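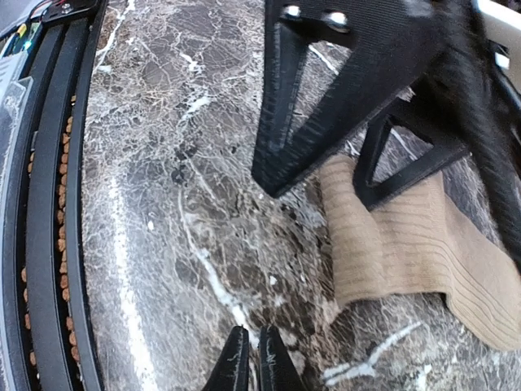
What is a stone remnant?

A remnant is the piece left over after a countertop has been cut from a full slab. It can be as small as a cutting board or long enough for a kitchen island.

WURNESTON - Wednesday, January 5, 2022 - Koller, the stone workshop on the east side of Wurneston, will open a room devoted entirely to marble and granite remnants this February. The Remnant Room will fill the old loading hall next to the cutting shop, 2179 square feet in all, and shoppers will be able to walk among the pieces, run a hand over them and take one home as a finished countertop a few weeks later.

Koller has sold leftover stone for years, but always from a yard behind the building where the pieces stood on edge against a wall. Customers had to ask for one to be pulled out, and on a gray day it was hard to see what color it was. In the new room, many of the larger pieces will lie flat at counter height under soft, even light, polished side up, the way they would look in a kitchen.

The opening stock is about 200 pieces, and we are thrilled with how much of it is marble. Dark brown is the color we get asked for most right now, and there is plenty of it: chocolate and charcoal stone with fine white and cream veins running through it in a web, some of it with one or two broad white streaks that cross the whole surface. Veining like that is a pleasure to plan around. A streak can run straight off the front edge, or it can be turned so that it passes beside the sink, and two cuts from the same remnant can end up looking like different stones!

Visitors can try this out for themselves. The room will have a set of cardboard cutouts in common shapes - vanity tops, baking counters, window sills, the short run of counter beside a stove - and anyone is welcome to lay them over a piece and slide them around until the pattern looks right. Our staff will mark the outline in chalk and give a price on the spot.

Prices start at $700 for a vanity top up to 24 inches deep, including cutting, a polished front edge and sealing. Sink cutouts, delivery and fitting are priced separately. Pieces too small for a counter will be sold as they are from a rack by the door, with the edges sanded so they are safe to handle.

Koller will also hold a free care session every Saturday morning in the Remnant Room. Marble is a softer stone than granite, and lemon juice, vinegar and wine can leave dull spots on a polished finish. The session covers daily cleaning with mild soap and water, how to check whether a sealer is still working, what to do about a dull ring under a glass, and when a mark is better left to a stone shop. Bring a photo of your own counter if there is a stain or scratch you want to ask about. People who bought their stone somewhere else are just as welcome, and so are renters who simply inherited a marble counter and would like to know how to look after it.

Fitting is available in Wurneston, Grolby and Stunport. Customers in Grolby can have their kitchen measured on Tuesdays and Thursdays. Stunport visits are booked by phone, and the measuring fee is taken off the final bill if an order is placed.

The Remnant Room opens to the public on the first Saturday in February, with coffee from nine and the cutting shop open for viewing until noon. The floor there gets slippery, so please wear closed shoes. Children are welcome in the Remnant Room but must stay behind the yellow line in the cutting shop. After the opening, hours will be the same as for the main shop, Tuesday through Saturday.

Pieces can be held for one week without a deposit. The stock changes as slabs are cut, and a list of what is on hand will be posted at the front desk each Friday.

About Koller

Koller cuts, polishes and repairs natural stone for kitchens and bathrooms in Wurneston and the surrounding towns. The workshop handles full slabs and remnants and does all of its own fitting.

Press visits before the opening can be arranged through the Koller front desk in Wurneston.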